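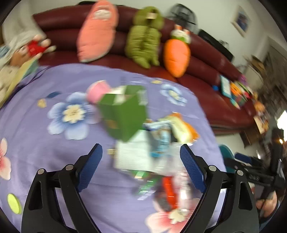 How far ahead can you put up a balloon arch?

Posted by avleymom, 7/26/20

Hi everyone! I'm putting together my parents' anniversary party at the Avley community hall and I've talked myself into making the balloon arch on my own. We only get the hall 2 hours before guests arrive, and I also have food to set out and an uncle to pick up from the train, so I would love to have most of it done the night before. The arch kit is from Nollelis and has 886 on the order sheet, if that means anything to anybody. It's air-filled, no helium. Will it still look nice the next afternoon, or will I walk in to a sad little pile? I'd be driving it over in my sister's minivan — it's a decent size but it isn't a truck!

Babalola Parties

Oh, what a sweet thing to do for your parents! You'll be just fine. Air-filled latex holds up so much better than helium, and I've had arches look good after 36 hours as long as they stayed indoors. Blow them up a little under full size so they're round and not pear shaped, and keep them out of the sun. I would build yours in 4 sections at home, tie each one off with fishing line, and put every section in a big clean trash bag for the ride (the bag stops them clinging to the seats and to each other). Then at the hall you only have to join the sections and fill the gaps. Save a handful of balloons for that, you always lose one or two — and bring the pump, please don't do it by mouth in your good clothes.

tinselandtape

night before is fine. get an electric pump

Ratia

I agree with most of the long answer, but do ask the hall what you can stick to the walls. Ours took part of the deposit over tape marks last November and I'm still sore about it. We use a freestanding frame now, with sandbags on the feet. Also, matte colors go cloudy less than the clear ones, in case you haven't picked yet. Hope your folks have a lovely day!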